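Dezember, kurz nach drei

Den neuen Planer aus dem Clanen-Zweig endlich am Arm — läuft! Zykluszeit jetzt 690 ms statt 700, na ja, immerhin (Arvid hatte auf mehr gehofft). Was mich nervt, ist die Segmentierung: Spiegelungen in der Edelstahlschüssel meldet sie gern mal als Bonbon.

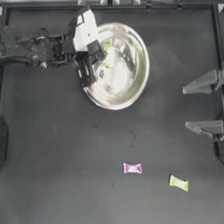

Greifer am linken Schüsselrand, Pink und Gelbgrün noch auf der Fläche.

Maske fürs Schüsselinnere probiere ich als Nächstes, Schwelle erst mal auf 27. Sunita, schaust du bitte über den Commit?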